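Gultdale repair shop takes in 209 old desktops

GULTDALE, 22nd October -- The Stollov Computer Exchange on Henare Street has taken in 209 used desktop computers since June and plans to have 100 of them ready for local households by the end of the year.

Most of the machines came from offices in Gultdale and Stadberg that were replacing their equipment. The exchange wipes the drives, checks the power supplies and sorts the towers into two groups: those that can go back out whole and those that will be taken apart for parts.

"People think it's the fast ones we want," said Brodie Sutcliffe, who manages the workshop. "A plain office tower with a decent case is easier to work on, and the parts fit each other. We can get a lot out of a stack of those."
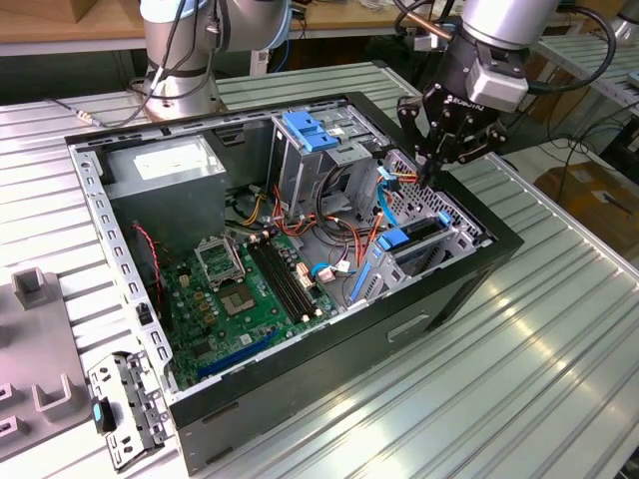 Finished computers cost $12 for anyone with a Gultdale library card. The price covers a keyboard, a mouse and a power cord. Monitors are sold separately when the exchange has them, and Sutcliffe said there is currently a waiting list for those.

The shop has also changed its drop-off hours. Computers can now be left at the side entrance from 9 a.m. to 1 p.m. on Saturdays only. Laptops are accepted, but printers and tube televisions are not -- the county site in Stadberg still takes both.

Thirteen people have signed up for the fall repair class, which meets in the same workshop and is led by Chukwuemeka Akinola. The class starts with opening a case and naming what is inside, then moves on to memory, drives and wiring. Students keep the computer they work on if they finish the course. 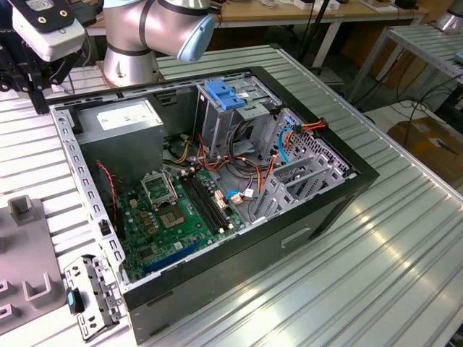
Akinola said processors and memory are the parts the exchange runs short of first. Many donated towers have had one or the other pulled before they reach Henare Street, and the shop does not turn them away. A tower with its processor socket open and both memory slots empty can still hold a usable power supply, drive cage and set of cables. Loose memory sticks are welcome too, and donors are asked to put them in a paper envelope with the name of the computer they came from, if they know it.

A second class will be held in the new year if enough people ask for it. Names can be left at the front counter or at the library desk. There is no fee, and students under 16 need a parent's signature.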